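Regionalflughafen Tekberg: Kommt die Linie nach Jarkon wieder?

Hallo zusammen, ich wohne seit vier Jahren in Tekberg und bin früher wirklich gern von unserem kleinen Flughafen aus nach Jarkon geflogen, meistens zu meiner Schwester. Seit Januar steht die Verbindung nicht mehr im Flugplan, und am Schalter konnte man mir nur sagen, dass »Gespräche laufen«. Weiß jemand von euch, wie so etwas abläuft und ob sich das Warten lohnt? Mit der Bahn bin ich mit zweimal Umsteigen den halben Tag unterwegs, und mit Kinderwagen ist das (ihr könnt es euch denken) kein Vergnügen. Danke schon mal!

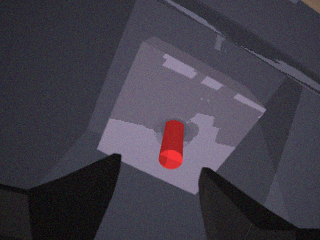 Lakshmi Pinto

Liebe Fragestellerin, ich kann dich gut verstehen, mir fehlt die Linie auch sehr! Ich war beim Bürgerabend im Terminal und habe mir ein bisschen was notiert. Geflogen wurde zuletzt mit einer Maschine mit 54 Sitzen, und die Fluggesellschaft Brilis möchte vor einer Rückkehr erst prüfen, ob sich die Strecke übers ganze Jahr trägt. So eine Prüfung zieht sich, da geht es um freie Flugzeuge, um Besatzungen und natürlich darum, wer das Risiko im ersten Jahr mitträgt. Der Flughafen sammelt dafür Absichtserklärungen von Betrieben aus der Gegend. 400 Rückmeldungen hätten sie gern. Privatleute dürfen auch mitmachen, das Formular liegt an der Information aus. Schreib ruhig dazu, wie oft du fliegen würdest und an welchen Tagen, danach wurde am Abend mehrfach gefragt.

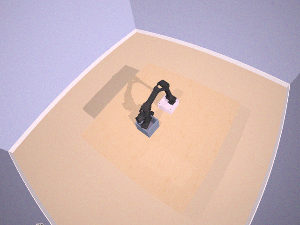
Weitere Antworten

Anil Nambiar

Glaub ich erst, wenn ich drinsitze. Nimm solange den Bus nach Kurian und flieg von dort, der braucht 60 Minuten und hält direkt vor der Abflughalle. Kinderwagen ging bei uns immer problemlos mit, nur früh morgens wird es manchmal eng. Und falls du noch ein altes Ticket für die gestrichene Strecke hast: unbedingt bei der Airline nach der Erstattung fragen, bei meinem Schwager kam das Geld nach einer freundlichen Mail dann doch noch. Liebe Grüße an die Schwester!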